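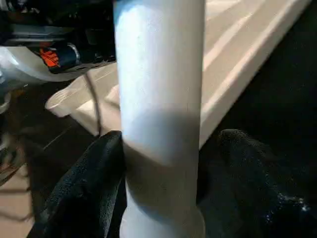

Form shadow and cast shadow are two separate animals, and about half of every Plullton sketch class confuses them by week 2. Form shadow is the surface turning away from the light. Cast shadow is something else getting in the way. On a matte white cylinder, a cast band runs on a slant and bends with the curve, and the gray-beige band across the middle of the tube does the same, dimmer and warmer below it, bluish above. Draw that band straight and you have drawn a plank.

For August: one white cylinder, one cup on its side, 40 minutes, no outlines. Read Trisum, page 36. Erasers are permitted, sadly.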